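The First Visit: Looking After New Clients in a Small Day Spa
Speaker notes, Vandana Tiwari, Tostard Day Spa
Spring meeting of the Brodeck skin and body group

Opening

Thank you, Noémi, and thank you all for coming out after a full day on your feet. I know what that costs, and I promise to let you get to the coffee.

(Pause for people at the back to find chairs.)

I have been asked to talk about the first visit, meaning the hour when a person who has never met you takes off her shoes, puts on a robe that may or may not fit, and lies down on a table in a dim room. I've been doing facials and body treatments for a long time now, and I still get a little flutter when a new name shows up on the schedule. I hope I always do.

When I opened Tostard I had 6 treatments on the menu and one room, with a curtain where the door should have been. By the second year the menu had 12 things on it and I could barely explain half of them. New clients would stand at the desk reading it with that look you get in a restaurant with a very long wine list, and then they'd say, "Just a facial, I guess." So we cut it back down to six, and I haven't missed the others – well, I miss the seaweed wrap a bit, but my laundry bill doesn't.

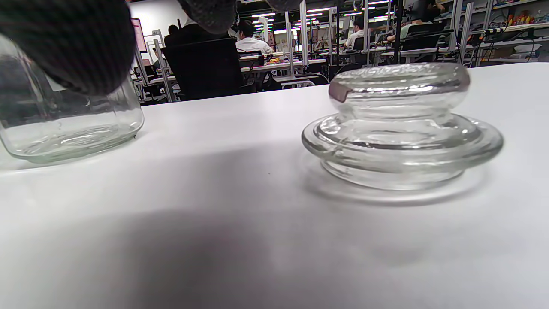

The phone call comes before any of that, of course. If a new client books by phone, please talk to her for a couple of minutes. Ask what she's hoping for. Ask if she has had a treatment before, and how it went. People will tell you the most wonderful things if you leave a little quiet after the question. One lady told me she had booked because her daughter was getting married in April and she wanted, in her words, to look like she'd slept. I knew more about her skin from that than I would have from any form.

The intake form

Now, the form. (Hold up the old one, all four pages. Wait for the groan.)

We used this for years. It asks for a fax number. It asks about allergies on page one and again on page three, and if the two answers don't match you have to go and ask anyway.

The one we use now fits on a single sheet. Allergies, medicines, recent procedures, pregnancy, anything on the skin right now that itches or stings, and then a line that says "Is there anything you'd like me to avoid?" Please keep that last line if you keep nothing else. Some people don't want their feet touched. Some can't stand lavender. A client will hardly ever say it out loud once she's lying down, but she'll write it if you give her the space.

Noémi Virág keeps hers on a tablet with the Erkurer booking program and likes it very much. I'm still on paper, in a cabinet with a lock on it. Either is fine so long as you read it before you wash your hands and walk in, and so long as you go over it again on the next visit. Medicines change.

If something on the form worries you, say so kindly and put off the treatment. I have sent people home with a cup of tea and a new appointment, and every time it felt awful for five minutes and then it was fine.
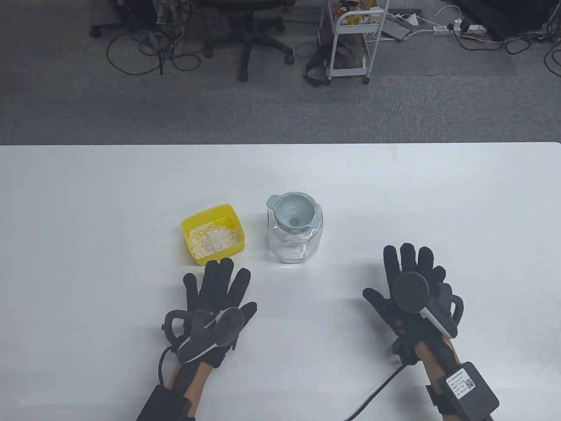
In the room

Show the client everything before you leave her to change. Where the hook is, which way the robe ties, whether she lies face up or face down, whether the top sheet goes over her or under her. I used to think this was too obvious to say. Then I came back in one morning and found a very polite gentleman lying on top of all the blankets, cold as anything, with his eyes shut.

Tell her how warm the towel will be before it lands. Tell her when you are about to step away. I say, "I'm going to be right by the sink," and I do hear shoulders relax, if you can hear such a thing.

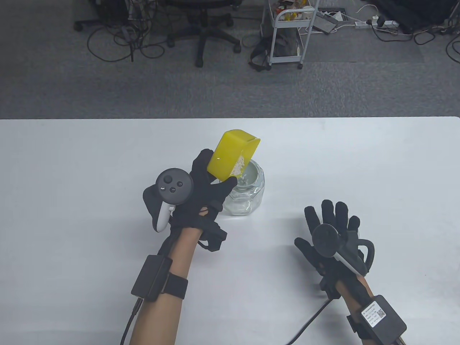 And talk less than you want to, which for me is the hardest part of the job, as my family will tell you. I ask at the start, "Would you like to chat or would you like to drift?" Most people say drift. If she starts a conversation, follow her, and if she trails off, let it go.

Ask about pressure once early on and once in the middle. "How's that for you?" will always get you "fine." Try "Would you like that lighter or firmer?" and you'll get a real answer.

Afterward

Please don't sell at the table. She's sleepy and she has cream in her eyebrows. Give her water, give her a minute, and write down the one product you would really suggest. If she wants it, she'll bring the note to the desk.

(Pass around the Negi note cards, leave the spares by the coffee. Take questions until 8:30.)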